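Looking After the Gripper Cell: Your Questions

I keep getting the same emails about the little gripper cell I run, so I've put the answers in one spot. Mine is a small tabletop arm with two printed fingers (the yellow ones, yes) and a wrist camera. I call it Adby. If yours is built differently, take what's useful and skip the rest!

How often do you change the fingers?

When the tips get shiny. I used to go by the calendar and ended up tossing perfectly good ones. Now I log cycles, and the last pair went 2,051 before I saw polish on the inside edge. Change both at once, even if only one looks bad. A fresh finger against a worn one closes crooked and you'll spend your evening blaming the motor.

What do you print them from?

A flexible filament from Larnell, in yellow, 20 percent infill. The pockets down the length are part of the design, so please don't fill them in to "make it stronger." I tried that. The finger stopped bending and started launching things across the room.

My fingers don't meet in the middle. Is that bad?

Depends how far off they are! Loosen the two screws on each black mount, close the gripper slowly by hand with the power off, and let the fingers find each other. Then snug the screws down a bit at a time, going back and forth between the sides. Run the homing routine again afterward. I forget this step maybe one time in three.

Which cleaner is safe?

Warm water and a drop of dish soap on a rag. Take the fingers off first and let them dry overnight. No acetone, no citrus degreaser. For the camera window I use a lens cloth and nothing else.

How do you set the grip force?

I start low, at 23 on the controller's scale, and go up a couple of points until the part stops slipping. Write the number down for each part. My notebook has 122 of these and I still find gaps in it when I need one in a hurry. (Numbers won't carry over between controllers, by the way, so mine are no good to you if you're on a Segura board.)

Why does it drop thin metal pieces?

Thin metal is the job I use to check a new pair of fingers, so I've had plenty of drops. Most of mine came from grabbing too far down, where the fingers spread instead of pinching.
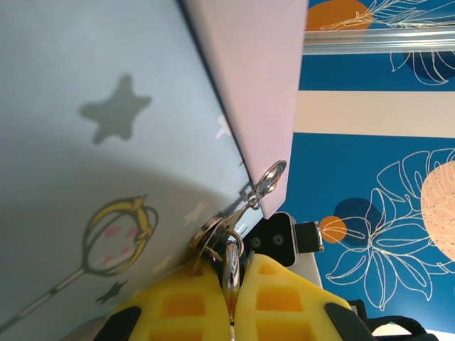

My rule for anything narrow is to work right at the tips and to come in square, so the load sits on both sides evenly. A silver clip on a chain makes a good test piece, with the rounded tips nearly touching and just the clip in the gap between them. Shiny metal is also a nice check on your lighting, because if the highlights blow out in the camera view, you'll have trouble lining up the next grab. I turn the lamp down and try again before I touch any settings.

The arm makes a clicking noise at the wrist. Should I worry?

Check the cable first. Mine had worked loose from its tie and was ticking against the housing on every turn. If the cable's fine, look for a loose mount screw. After that I'd suspect the gears, and I'd stop running it until you've had the cover off.

Do you sell spare fingers?

Nope, sorry! I've put the print files on the Skumis page, along with the screw list. The April version is the one you want. It fixes the hole spacing that was driving everyone nuts, me included.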